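Projects > Robot Learning > Galleries

Tagged in: Arms & Grippers, Data Collection, Workshop Diary

Teaching by Hand: A Month at the Surkia Bench

May was our biggest month of collecting so far, and I've loved nearly every minute of it! We finished with 1,142 demonstrations of the pick-and-place set, all guided by a person, all short, and no two quite alike. Ilaria Donati drove most of the morning runs and I took over after lunch – you can tell our styles apart in the playback, which makes me very happy, as the model gets to learn from both of us. 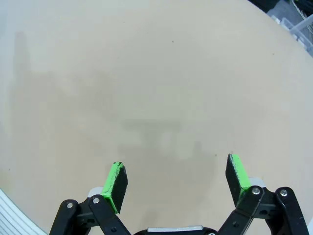 Variety in the starting positions is what I'm most excited about. We used to begin every run from the same spot, and the first policy we trained on Pace got lost the moment an object was shifted. Now each run starts somewhere new, with the fingers wide open over bare tabletop like this and the soft gray shadows left alone. The black pads are getting a bit crumbly where they meet the green print, so I have a fresh pair to glue up on Thursday.

Next up is the Jandus set – 83 runs recorded already, plenty more to go, and a few two-step tasks I can't wait to try (sorting first, then stacking).

We use cookies to remember your gallery settings. Accept | Manage preferences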